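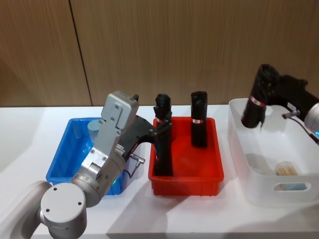 About Vurkura

Vurkura teaches robots to handle ordinary objects by having people show them how. Our operators guide two-armed robots through everyday tasks, and the recorded demonstrations are used to train the software that later runs the same tasks without a person at the controls. The company provides demonstration services, operator training and data review to manufacturers, warehouses and university laboratories.

Our work

Most of our projects begin with a task the client already performs by hand: sorting mixed items into bins, packing a carton, clearing a bench. Our staff study the task, set up a station for it and write a short instruction sheet for the operators. The demonstrations are then recorded in sessions, usually in the morning, and each one is reviewed before it is delivered.

Two methods are in use at Vurkura. In remote operation, the operator sits or stands at a pair of hand controllers and the robot's arms follow. In hand guiding, the operator takes hold of the arm itself and leads it through the motion. Remote operation is preferred for tasks that need both arms at once, such as lifting an item out of one container while another is being placed. Hand guiding remains useful for slow work and for teaching new operators how an arm moves at its limits.

Clients receive the full record of each accepted demonstration, including arm positions, gripper commands and camera views. Attempts in which an item is dropped or a grasp is repeated are kept and labeled separately at the client's request.

Facilities

The company operates 3 sites. The Dakalwood site houses our main tabletop stations, where sorting, packing and bin-to-bin transfer are recorded. The Hennessy site is reserved for client projects that require a closed room. Our training center, Pekard, opened in June and is where all new operators complete their first weeks of instruction.

Tabletop stations are rearranged between sessions. Containers change places, items are stood up, laid down or swapped, and the starting position of the arms is varied. A robot trained on a single fixed layout will often fail when a bin is moved by the width of a hand, and our session plans are written with this in mind.

Operators

Every operator completes 200 practice demonstrations at Pekard before recording for a client. Practice begins with single objects and one arm, and proceeds to tasks in which the two arms share a workspace. Operators are employed directly by Vurkura, work in fixed shifts with scheduled breaks, and may stop a session at any time.

Quality and records

In the last reporting year, our operators recorded 2,576 accepted demonstrations of bin sorting. A further 718 were returned by reviewers and recorded again. Reviewers do not assess their own sessions. Written review standards are available to clients before a contract is signed.

Working with us

Inquiries regarding new projects should be directed to the Dakalwood office and should include a short written account of the task, the items involved and the type of robot in use. Visits to the tabletop stations may be arranged by appointment.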